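Home | Checklists | Kitchen & Table | Holiday Lets | Contact

The kitchen table check, with my comments

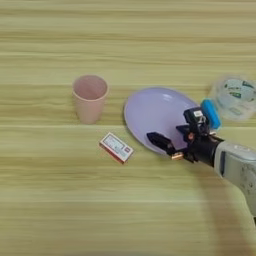

I do this one at every changeover at our Skernstead let, before I so much as look at the bathroom. It takes me 14 minutes with the radio on, a bit longer if Ozan Akbulut is helping (sorry, Ozan!). Guests leave all sorts on a table and it all needs sorting before the wiping starts. Small boxes are what I go for first — a matchbox-style one like the white one with red edges, lying between a pink cup and a lilac plate, is just the sort of thing a toddler will grab.

1. Matches and lighters
Open every little box, even if you're sure it's only toothpicks. Matches go in the high cupboard, never the drawer. FAIL last Thursday, one box left by the hob. Moved.

2. Cups
Run a finger round the rim. Any nick or split and it's out. OK.

3. Plates
Tilt to the light and look for hairline cracks. I've binned two this winter and I'm still cross about the big one. OK.

4. Sponges and cloths
New one for each guest, no exceptions! Hülya Aydoğan keeps hers a week and we've agreed to disagree. OK.

5. Table top
Feel along the edges for splinters, then lean on each corner. Slight wobble by the window — felt pad ordered, to be checked next time.

6. Smoke alarm
Press and hold till it shrieks. OK, and the neighbour's dog joined in.

7. Fire blanket
On its hook, tapes hanging down, nothing piled in front. OK, though I had to shift the bread bin again.

Next check is the bathroom, and I need to buy descaler before then.

36 comments | 113 shares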